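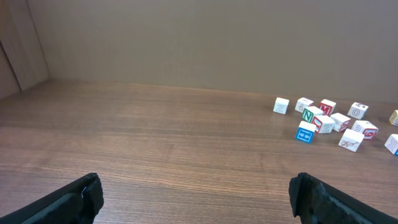

Print this ticket | E-mail this ticket

Aveo Support
Ticket: left arm drops torque at full reach, two-arm rail set
Site: Plotham
Project: Gemwood block sorting
Priority: High (safety)
Status: Closed, with one follow-up open

Opened by site, 09:40

We have a fault on the left arm of our two-arm set. When it reaches out across the table for the alphabet blocks it sometimes loses torque at the wrist and elbow together, and the arm comes down onto the table under its own weight. The right arm is not affected and carries on as if nothing had happened.

The drop is short when the gripper is already low over the blocks. Twice it has gone from higher up, and on the second of those the wrist landed close to where someone was about to put a hand in to straighten a block. No injury and no contact, but we have entered it in the near-miss book and stopped running the left arm until we know more.

What we see when it goes:

- The arm goes slack without warning. There is no alarm beforehand.
- The control screen shows "left: no reply from joint" and then a list of joints, always starting with the elbow.
- After a power cycle everything comes back and the arm homes normally.
- It has never done it while folded or while moving close to the rail.

We run the standard Gemwood job: blocks tipped out on the right of the table, left arm picks, blocks go over to the clear side. The right arm is parked folded for this job. Software is the version that came with the set. Power supply is the Kang unit supplied with it. We have changed nothing since the January service, when the left elbow motor was replaced.

Support, 10:15

Thank you for stopping the left arm. Please leave it stopped for unattended work, and keep hands out of the reach area whenever motor power is on, even if the arm looks still.

A joint that fails to reply for longer than 200 ms causes the controller to treat that arm as lost and remove torque from it. On your software version this is an immediate release. Later versions hold position at the joints that still answer and lower the arm slowly. We will come back to that.

The elbow always being first in the list suggests the elbow motor itself, its connector, or the supply to it. Could you do the following, in this order, and write the result after each one:

1. With power off, check that both plugs at the left elbow are fully home.
2. Power on with the left arm folded. Read the elbow voltage from the diagnostics page and note it.
3. Move the left arm by hand, torque off, through the full reach. Watch whether any joint disappears from the diagnostics page.
4. Export the log from the last drop and attach it.

Site, 11:30

Step 1. Both elbow plugs looked in. We took them out and put them back anyway. No bent pins.

Step 2. Elbow voltage is steady and matches the right arm to the last digit shown.

Step 3. Moved it by hand, slowly, out to the blocks and back. No joint dropped off the page. Tried it again with the wrist turned each way. Still nothing. Supported the arm the whole time.

Step 4. Log attached.

Then we ran the job under torque with a foam sheet over the near part of the table and everybody standing back. It dropped in the first set of picks, on a block towards the back of the heap. Arm stretched up and to the right at the time. Same message, elbow first.

Support, 12:05

Log received. The elbow is first in the list because it is the first joint to be asked after the shoulder. Every joint past it goes silent in the same moment, so what is being lost is the line itself from the elbow outwards. The elbow motor is probably healthy, and we would not replace it again at this stage.

The supply does dip just before the line is lost, but only slightly, and it does the same on good picks. We don't think the Kang unit is at fault. To rule it out, swap the left and right supply leads at the controller and run again. If the fault moves to the right arm, it is the supply side.

Please also send a picture of the set in its working position, taken from above and behind the rail, so that we can see how the cable on the left arm is run.

Site, 13:20

Swapped the leads. Fault stayed with the left arm. Swapped them back.

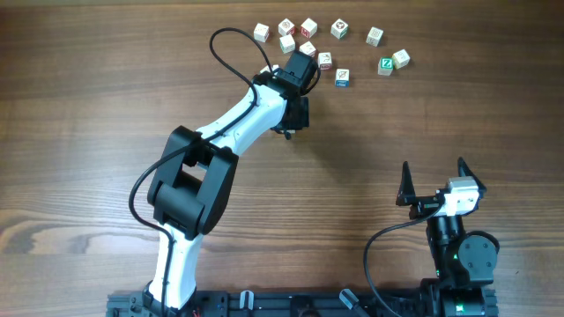 Left arm reaching to the blocks, right arm folded. Seen from the rail side.

The blocks are as they would be for a normal run. We don't lay them out, they land how they land.

Support, 13:50

Thanks, that is what we needed. On the left arm the cable goes over the elbow in a wide loop before running up to the wrist. Our service sheet has it held to the upper link with a clip at each end and a small amount of slack at the elbow only. With a large free loop the weight of the cable hangs on the plugs, and the loop can swing or catch when the arm moves quickly. Moving the arm slowly by hand would not show this.

There is a small clip on the rail in your picture, near the middle. Is that one of the cable clips, and if so, was it on the arm before the service?

Before you re-route anything, please do one more test so we know we are fixing the right fault. Power on, torque off, arm supported on foam in the reach position. Keep the diagnostics page open. With a plastic rod (not fingers) lift the loop gently and let it go. Do it a few times and watch the joint list.

Site, 14:25

Done. Arm was resting on foam, so it could not fall anywhere. Lifting the loop did nothing. Letting it go made the wrist and gripper flicker off the list. Pulling the loop lightly towards the base took out everything from the elbow outwards and it stayed out until we let go. We could repeat it whenever we liked.

About the clip. We can't say where it came from. It has been on the rail as long as anyone here can remember and it holds nothing. The upper link has small screw holes but no clips on it. If the sheet shows clips there, they are missing. They may have come off when the elbow was done in January.

Support, 14:40

That confirms it. The socket on the elbow is losing contact when the cable is pulled. Re-seating the plug will help for a while, but a socket that has been pulled at like this tends to get loose again, so we would like to replace the lead and fit the clips together.

We are sending one elbow-to-wrist lead and a bag of clips with screws. Until they arrive:

- Left arm powered off at the controller, not only paused.
- Arm folded or resting on foam before power is removed.
- Right arm may be used alone. Please check its cable too. In your picture it droops from the module at the gripper down towards the rail. That is closer to the sheet, but make sure it can't get under the base when the arm unfolds.

Site, 15:10

Left arm off and folded, tag on the switch. Right arm cable checked, clear of the base in every position we use. We put one tie on it near the rail.

Site, 10:50, parts received

Lead and clips arrived in the morning. Fitted as below, for the record:

Power off at the wall. Arm rested on foam. Old lead unplugged at the wrist first and then the elbow. The elbow plug came out with almost no pull, which it should not. New lead in, and it clicked, which the old one never did for us. Clips screwed to the upper link with the short screws. The long ones in the bag touch something inside, so don't use them there. Slack left at the elbow as on the sheet, checked with the arm straight out and fully folded.

Repeated the rod test. No flicker on any joint, even with a firmer pull.

Support, 11:10

Good. Please update to the current controller software before putting torque back on. This is the version that lowers the arm slowly when a joint stops replying. After the update, open the safety page and check that "release on lost joint" is set to "controlled". It keeps the old setting if it finds one.

Then run 60 picks at normal speed with nobody inside the reach area, and include blocks at the back and far right.

Site, 14:30

Updated. The setting had stayed on the old value, as you said it might. Changed it, restarted, checked again, and it had saved.

Ran the 60 picks with no lost joint. A few blocks were missed or knocked over, mostly the ones lying tilted against another, but that is a gripping matter and we will raise it separately if it goes on.

We also forced a fault on purpose by unplugging the wrist with the arm out over foam. The arm held, then came down over up to 5 seconds. The old behaviour was a straight drop.

Support, 14:55

Thank you for doing the forced test. The left arm can go back to normal use.

Cause recorded: elbow-to-wrist lead not clipped to the upper link, cable load on the elbow plug, loss of contact at reach. Contributing: software version with immediate torque release.

Follow-up 1: the service checklist for elbow motor replacement did not include refitting the cable clips. This has been passed to the service desk and the checklist has been changed.

Follow-up 2: site to repeat the rod test on both arms at the next monthly check and add the result here. Open.

Site, 15:05

Agreed. Near-miss entry updated with this ticket. We have put tape on the table edge at the limit of the left arm's reach, and the rule at Plotham is now that motor power goes off before anybody straightens a block. The old lead is bagged and labelled if you want it back.

Support, 15:20

Yes please, send it with the returns label from the parts box. Closing the ticket with follow-up 2 left open.

Print this ticket | E-mail this ticket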